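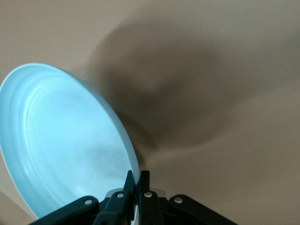 Marlene Bergeron wrote under my dish rack review that any countertop dishwasher is a toy, that she gave hers away after one winter, and that I should save my money and buy a second sponge. I had already ordered the Plorklow by then, so I couldn't take the advice, but I kept it in mind while I used the thing.

Taltar Plorklow countertop dishwasher, reviewed 18/08/2026
Price paid: $419, my own money
Verdict: decent washer, silly price, worse manual

The Plorklow is a white box with a door on the front and a tank you fill by hand from the top. You can also hook it to the faucet with the hose in the bag. Taltar says it will last 1,000 cycles before any part needs replacing. I have no way to check that and neither do you. The warranty card covers a much shorter stretch of heavy use, so I would put no weight on the bigger number.

Setup. The drain hose has to sit lower than the machine and the clip that is supposed to hold it on the edge of the sink doesn't hold it. Mine jumped off on the first run and I mopped. I used a binder clip after that. For $419 I don't think I should be buying office supplies to finish the job. The manual says "secure hose firmly" and shows a drawing of a hose that is already secure.

Filling the tank by hand takes several trips with the jug, and the jug they give you is too tall to fit under my faucet. I got tired of that within a week and switched to the hose, which works fine but means the sink is more or less out of use while the machine is running.

The Normal program is 68 minutes. The box shouts about the quick program instead, and I can see why they would want to lead with it, but quick left dried egg on forks every time I tried it. It's a rinse with ambitions. Use Normal and plan your evening around it. There's also a program called Baby & Fruit. I washed grapes in it. They came out as grapes. I have a bowl and a tap, so I won't be doing that again.

Cleaning, on Normal, was better than I expected. Glasses came out clear. Mugs lost tea stains I had stopped noticing. Oatmeal went if I scraped first and stayed if I didn't, same as in any dishwasher I've owned. Tomato sauce on plastic is a different story: the sauce comes off and the orange stays. Taltar's website has a picture of a spotless white food container next to a heap of spaghetti, and I would like to know what happened between those two things, if anything did.

Capacity is where the box gets cute. "Full family load" depends on whose family. The rack tines are set close together and they suit flat plates. Anything shallow and round with a raised lip leans against its neighbor, and the water doesn't get in behind. Bowls have to go in at a slant. A saucepan takes up most of the lower rack by itself, so on nights when I cooked I either ran it twice or washed the pan by hand. 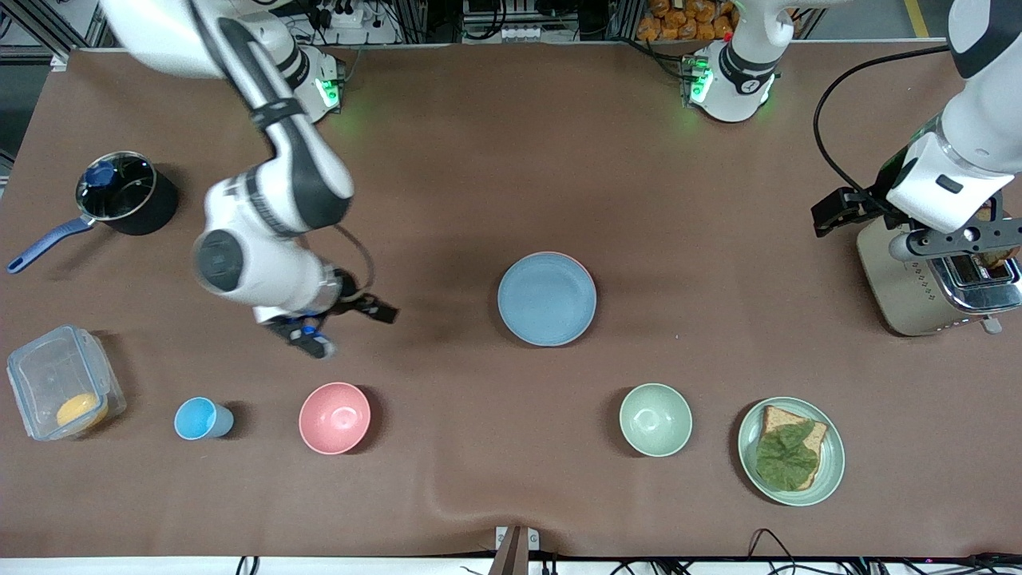 Everyday mix: plates, bowls, a cup, a saucepan and a food container.

Drying is the weak spot. There's no real heater for it, just a fan that runs at the end and a door you're told to open a crack. China dries. Plastic comes out beaded with water and needs a towel. If most of what you own is plastic, take the drying claims off the list of reasons to buy this.

I get asked about scratches a lot. I saw no new ones on my glasses. Plastic I can't speak to, because mine had been scraped with forks for years before the Plorklow ever got near it and I didn't think to set aside a new piece to compare. Some owners blame their machines for marks that I suspect came from the scouring pad. It would be nice if somebody tested it properly.

Noise: I can watch TV in the same room with the volume up a little. The pump gulps when it drains. The end-of-cycle beep is loud, goes off five times, and can't be turned off. I looked.

I also spent 2 evenings with a neighbor's Gondorau, which is a plainer machine with dials. It doesn't light up inside and it has no fruit program. It cleaned as well as the Plorklow as far as I could tell, and the hose clip held. The racks are just as fussy. I didn't have it long enough to give it a proper review, but if I were shopping again I'd start there.

So is Marlene right? Partly. It isn't a toy, it does get dishes clean, and since December I have stood at the sink a lot less. But I still scrape, I still dry the plastic, and I still wash the big pan. If you live alone or with one other person, have no room for a full-size machine, and find it on sale, fine. At full price I'd pass.

Things in the box: machine, two hoses, jug, silverware basket, manual, and a sample detergent tablet that is too big for the dispenser. Break it in half.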